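I have now read three articles in one month telling me that an "evening reset" will change my life. You spend a few minutes before bed putting the house back the way it was, and you wake up calm. I am not calm when I wake up. I have never been calm when I wake up, and I doubt a wiped counter is the missing piece.

Still, I gave it two weeks. The plan I followed is from a paperback by Analyn Umali, 52 short chapters, most of which could have been a postcard.
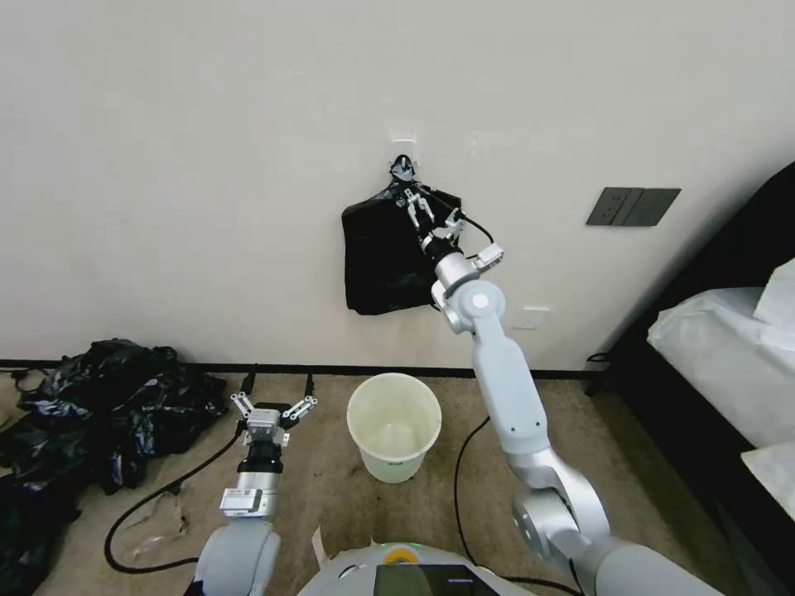

What the book promises

Less stress, better sleep, more money. The money part is never explained. There's a chapter on drawers where she says a tidy drawer "saves hours" -- hours of what? I open my kitchen drawer, I find the scissors, I close it.
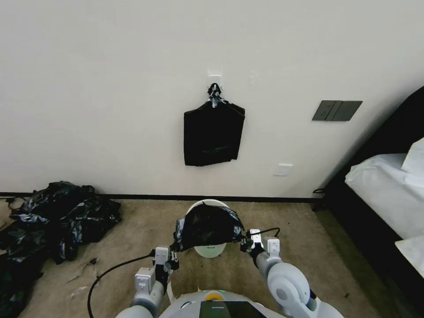
She also wants you to keep a log, with a score out of six for every evening. I kept it for four nights and then started giving myself sixes without getting off the couch. My sister says I missed the point. She bought the matching planner, so I don't consider her neutral.

The one habit that stuck was emptying the trash at night instead of in the morning. I'll give her that one.
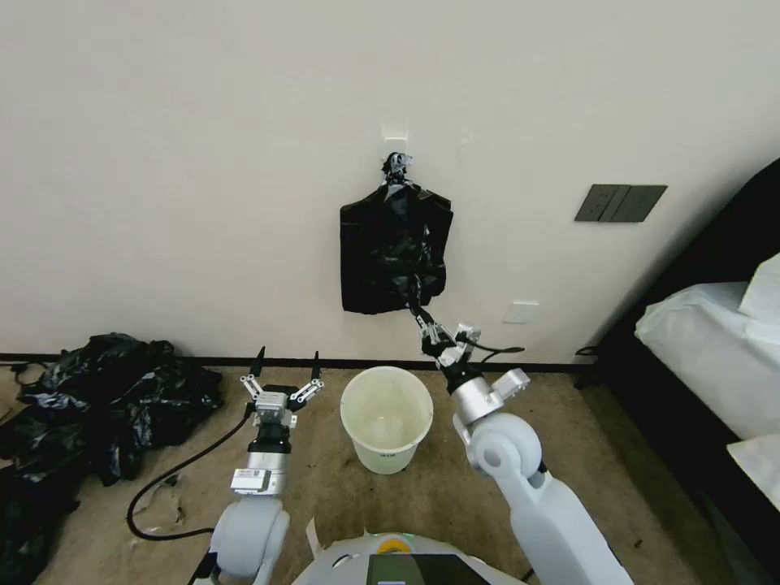

Did I sleep better?

Two nights, yes. One of those I'd been hauling boxes up to the attic all day, so I'm not handing the credit to a routine. I'll probably keep the trash thing and drop the rest. The book goes to whoever wants it -- the planner people are welcome to fight over it.
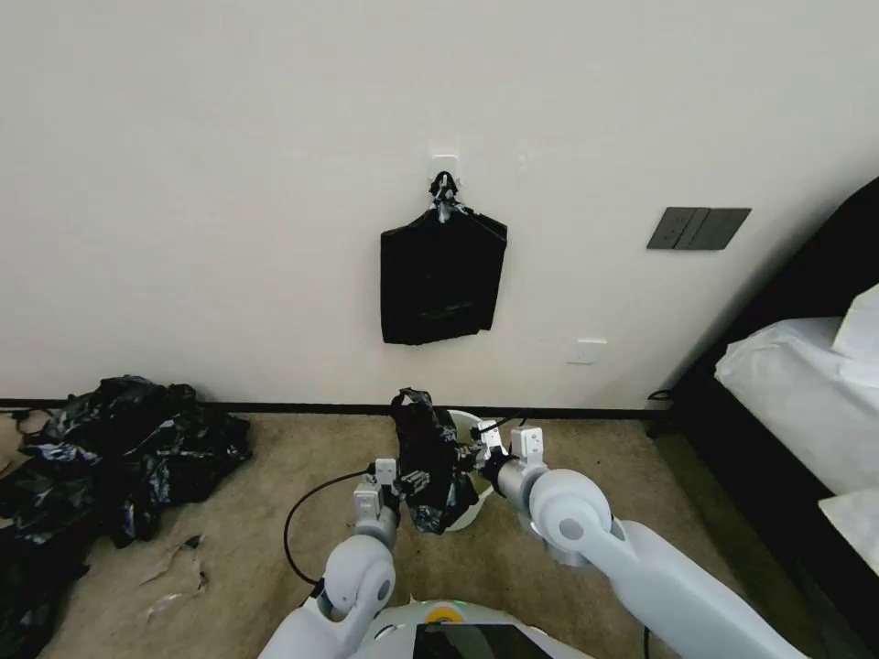
Posted by Fiorella Melis
Apr 6, 2022
Filed under: Home, Books I Argued With

Next up is a meal plan a coworker swears by. I already have questions about the lentils.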